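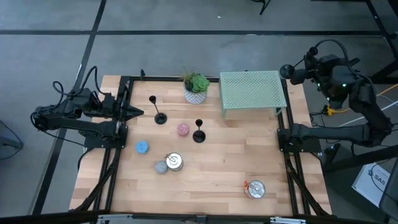
Put the date where people can read it

I threw out 3 tins in April. They might have been fine. The best-before dates were stamped in grey ink on grey metal, and I could not make them out even with the torch on my phone. I have since started checking dates in the shop, and it is slow work.

My local Relta stocks 153 kinds of tinned food, by my own count. On most of them the label gets all the care. Pondix prints recipes on its tomatoes. Ortuño puts a short family history on its chickpeas, and it's a nice enough read. The date goes on the base, or in the groove under the rim, or across a seam — wherever the machine happens to reach. 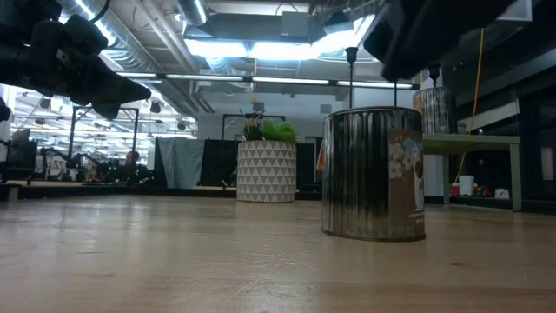
A ribbed can with flowers on the label. The small print is lost at any distance.

The usual answer is that tinned food keeps for years, so the date hardly matters. I don't accept that. People in Taretov live a long drive from the shops and buy in bulk. My own pantry holds about 700 tins and jars when it is full, and I need to know which ones to use first. A marker pen does the job, but I shouldn't have to do the labelling myself.

A printed panel on the side, dark ink on a white background, 9 millimetres high, would fix most of it. Some jam makers already do this, and their jars still look fine on the shelf. Canned food companies redesign their labels often enough. They could find room for it the next time they change the colours.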